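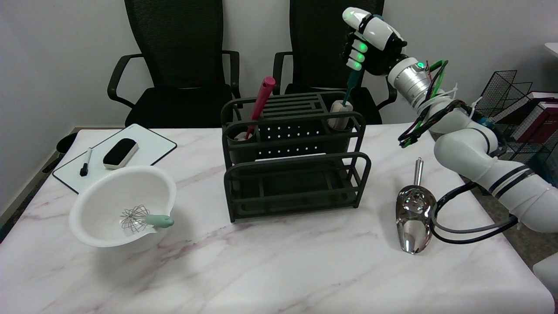

3.2 Storage of long-handled utensils

Compartment depth governs how far a stored utensil leans and how much of its handle remains within reach. The Kilten survey logged 407 placements in two-tier drying racks, each coded for compartment, tilt and handle exposure. In the rack of Figure 3, a pink-handled utensil leans diagonally in the left compartment with its tip above the rim, while the bottle brush on the right stands with its teal-green handle extending upward. Both were coded as exposed. Small items at the base, such as the sponge, were logged separately and do not enter the tilt measure.

Figure 3. Drying rack with divided compartments.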